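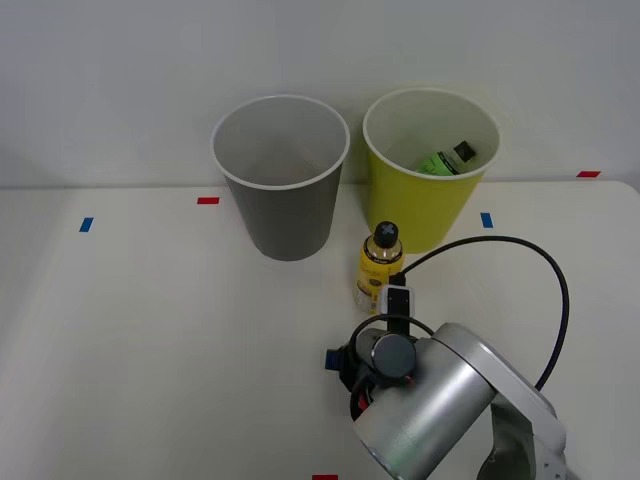 Gilside Towing & Trailer Club – Members' Help Desk

Home | Ask | Trailers | Caravans | Log in

Coupling head knocks when I pull away, is it the hitch or the damper?

posted by hollholm_hauler

I've got a braked Tinora box trailer, bought second-hand in October, and every time I set off or come to a stop there's a clonk I can feel through the seat. The ball is new and greased. I've towed it 163 miles since and it hasn't got worse, but it hasn't got better either. Before I spend money on a whole new coupling, how do I tell whether it's the head that's worn or the damper behind it? I'm fairly handy but I've never had one apart. 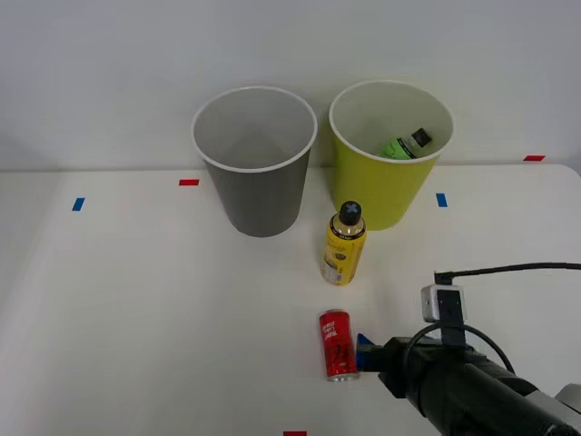 Tagle_Tim, workshop helper

Easy one to check on the drive. Chock the wheels, handbrake off, trailer unhitched, and push the coupling shaft back towards the trailer with both hands. It should be properly stiff going in and then creep back out by itself. If it slides in with no effort, or stays in, the damper's had it. Mine went just like that and I put up with the banging for a whole summer, daft really!

Put the handbrake on afterwards and see if the shaft waggles up and down too. A little is fine – a lot means the bushes are worn. Some heads have a wear indicator on the side as well, so hitch up and see where the pointer sits. 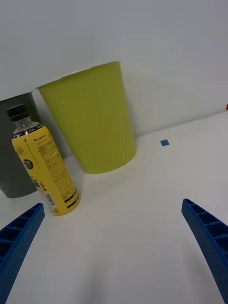

If it does turn out to be the damper, get the one that matches the number stamped on your coupling and not whatever looks the right length. I paid for 18 inches of the wrong thing once. And have the brakes adjusted at the wheels first, before anyone touches the rod.

posted by gilside1884

had this, was the jockey wheel clamp loose. took 3 seconds to tighten. check that first

Last updated: October

Contact the help desk | © Gilside Towing & Trailer Club | Back to top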